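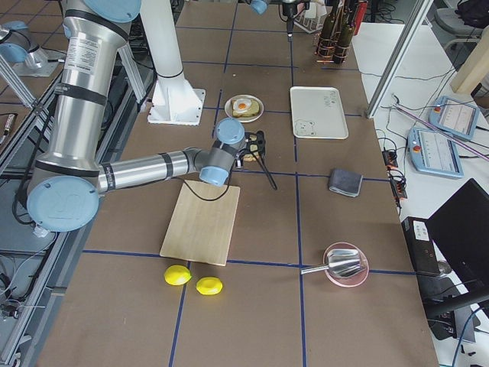

Got to the Stekside kitchenware fair at opening, which was a mistake, because the coffee stand opens an hour later. Cutting boards were what I came for. We need to replace every board in the cafe before spring and I am sick of buying them blind off a catalog page. The light bamboo kind, like the one on the brown table with the blue tape, is everywhere this year. Same pale look at every second stand. Black slotted spatulas too, long handle, same as the one lying there by the board. I already own too many of those and still picked up another.

Hall layout first, for anyone going tomorrow. Wood and bamboo at the back left, knives along the wall, pots in the middle, all the plastic storage stuff up the stairs. Signs are bad. The map they hand you at the door has the stairs on the wrong side. Restrooms by the knife wall, long line by noon.

Tsuchiya first. Small stand, two people, mostly end grain maple and some cypress. Masanobu Nishimura was running it and let me put a knife to everything, which I wish more of them would. The cypress is lovely to cut on. Soft, quiet, smells like a closet. It also marks if you look at it funny and he didn't pretend otherwise. Said to sand it every few months and wet it before you start. For home, yes. For a cafe where three different people grab it with onion hands, no. The maple was heavy, I mean really heavy, I would not want to lift that into a sink all day. Nice feet on the bottom though. Took a card.

Asked him about bamboo and he made a face. Too much glue, hard on the edge. Then he shrugged and said his mother uses one.

Barkavitz next, much bigger, carpet on the floor and everything. This is where the bamboo was. Nidia Mamani did the demo, good talker, fast hands, took apart a whole squash while answering questions from the back row. Their thicker board comes in three sizes and the big one has a groove around it for juice. The groove is too shallow. I said so and she wrote it down, or wrote something down anyway. Price is $171 for a case of the mid size, and the case price only holds if you order at the fair. I hate that. Went off to think about it, had a sandwich, came back and asked if they'd hold it til Friday. They would not.

The sandwich was bad by the way. Egg, cold in the middle. Bring your own lunch.

Knife wall. Didn't plan to stop, stopped. Sang Lý was sharpening for free if you brought one in, and people had, wrapped in towels and newspaper and one in an oven mitt. He does it all by hand on a 1000 stone and then a few strokes on leather. Stood and watched longer than I should of. He said most of what he sees is damage from glass boards and from scraping food off the board with the edge. Turn the knife over and use the spine. I have told my own staff this so many times. Going to put it on the wall in big letters.

He wasn't fussed about bamboo either way. Keep it dry, keep it oiled, sharpen a bit more often, fine.

Voltix was upstairs, heat lamps and hot plates mainly, nothing to do with boards but we need a hot plate for the counter. Loud up there. Model 2306 looked right for us, narrow, knobs on the front, cord out the side instead of the back. Chiharu Matsuda walked me through it and was very patient about me asking twice how you get the drip tray out. You lift and then pull. I kept pulling and then lifting. She's mailing a price list. No idea on delivery, she thought April.

Skipped the plastic storage completely. Looked like a wall of lids.

Last thing was the talk at the end of the day, Daichi Miyazaki on looking after wood in a working kitchen. Packed, stood at the side. Best part of the trip. Short version of my notes, which are mostly unreadable:

Stand boards on the long edge to dry, air on both sides. Never flat on a wet counter.
Mineral oil, warm it a little, leave it overnight, wipe in the morning. Not olive oil, it goes off.
Salt and half a lemon for smells. Garlic comes back regardless.
One board for raw meat and mark it on the end where you can see it in the rack.
If it's cupped, put the hollow side down on a damp towel and wait a day before you give up on it.
Cracks you can get a fingernail into, throw it out.

Someone asked about the dishwasher and the whole room groaned.

So what did I buy. The case from Barkavitz in the end, mid size, shallow groove and all, plus one small cypress from Tsuchiya for me at home. And the spatula. Parking was $9 and the lot behind the hall floods at the low end so park up by the fence. Will write up the hot plate when the price list comes.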